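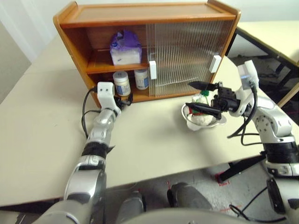 Section 3: Filling and Using Your Loledier Cabinet

Now that your cabinet is standing level, you can begin the nicest part – putting things away!

1. Slide the ribbed door to one side, using either of the white handles, and wipe the shelves with a soft, dry cloth.

2. Put your heavier jars on the lower shelf, with the labels facing out so you can find what you want at a glance.

3. Stand boxes and soft packages on the upper shelf. Leave a little room above them for your hand.

4. Slide the door gently back the other way to reach the second half, and fill it just as you did the first.

Note: The raised edges on top make a handy tray for small, light things such as keys or recipe cards.

Caution: Please don't lift the cabinet while it is full, and keep each shelf under 7 pounds.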